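4.2 Sorting habits in shared workshops

Most of what has been written about shared workshops assumes that members read the labels. Our records suggest otherwise. Over two winters we logged 2,461 returns of hand tools at the Zulura and Llorente sites, and the printed label on the drawer had almost no bearing on where a tool ended up. Members put things back where there was room. At Llorente, one drawer marked "files, fine" held mostly tape.

The Flanley scheme, in which each drawer carries a color and a two-letter code, did slightly better in its first month. By February the codes were being used mainly as nicknames, and the gain was gone (Table 3). Asked what the color blue stood for, members gave a range of confident answers. 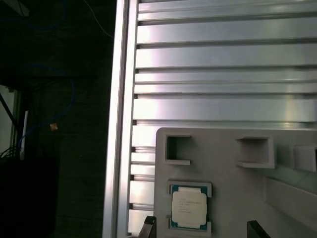 Figure 4. Aluminum surface with horizontal channels beside a vertical rail; light gray plastic tray at lower right.

Open trays fared better than any labeled drawer. Of the 400 returns we followed at Adport, where the trays had no labels of any kind, 97 went to the wrong place – a poor result by the standards of a library, and a very good one by the standards of a workshop. We suspect that a tool already lying in a tray works as its own label, although our data cannot separate this from the simple appeal of not having to open a drawer. The question is taken up again in Section 5, where the tape also reappears.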